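Section 3: Getting the Case Ready and Looking Round Inside

Before you begin, find yourself a table with plenty of room and good light, and pop the kettle on if you like (but leave your mug somewhere else, please!). Set aside an unhurried hour or so for your first go with the Penry upgrade kit.

1. Shut the computer down fully from the menu, switch it off at the wall and pull out the mains lead.

2. Press the power button and hold it in for 3 seconds. This lets go of any charge still left inside.

3. Unplug everything else — screen, keyboard, network cable and so on. If you are a bit forgetful, as many of us are, stick a scrap of tape on each lead and write on it where it goes.

4. Lay the tower gently on its side and take off the side panel. Keep the screws together in the small Penry tray.

5. Clip on the wrist strap and fasten the other end to a bare metal part of the case.

6. Brush away any dust from the grilles with the soft brush, working slowly and keeping well clear of the processor socket.

CAUTION: Never touch the contacts inside the processor socket. They bend very easily, and a bent one can seldom be put right at home.

NOTE: The kit's power supply is rated at 400 watts. If your graphics card needs more than that, do have a word with our helpline before going any further — Bushra Durrani and her team are always glad to talk it through.

When you are happy with all that, carry on to Section 4, Fitting the Memory.
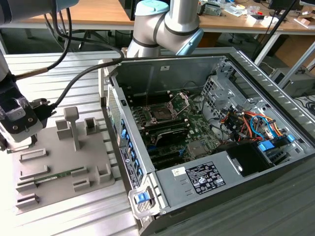 Fig. 3. Tower on its side with the side panel off and the processor socket empty.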